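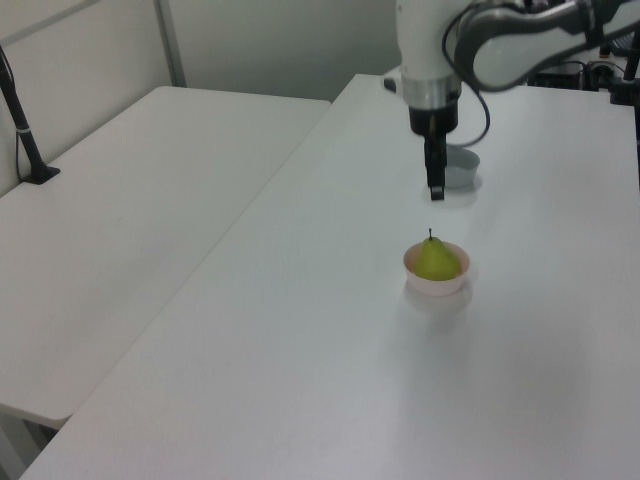 Fingers closing off centre after a finger swap

biltevow_bench
Evening all, and sorry in advance for the length. We fitted new fingers to our gripper in January and ever since then the pair has been closing a touch to the left. It's only 2 mm but it's driving me potty. I've had the fingers off, wiped the mounting faces, put them back and redone the zero. Same again! The counter says 1,367 cycles since the swap, so I can't believe it's wear.

Mudo
Hello! Did you redo the tool centre point as well, or only the gripper zero? They're separate things on ours, and I lost a whole afternoon in Guimarães learning that (lovely lunch, mind you). I'd do the centre point first and leave the screws well alone.

flitelow
I'd disagree with Mudo there, in the friendliest way. If the fingers really are closing to one side, no amount of teaching the centre point will cure it, you'll only hide it. Slacken both fingers, close them gently on a gauge block, then nip the screws up a bit at a time, side to side.

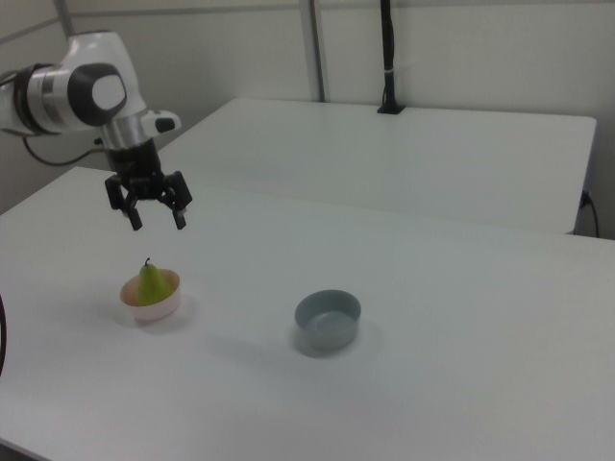
And do look at how the cable hangs while you're there. If it pulls on the wrist at full reach you can end up chasing an offset that comes and goes with the pose.

Mudo
Fair point on the cable, I'll give you that one. Still think it's the centre point though. We grease and check ours every 4,000 cycles and the fingers have never shifted on their own.

biltevow_bench
Thank you both, you are kind. I'll try the gauge block in the morning, then the centre point, and write down the readings in between so you can carry on arguing properly.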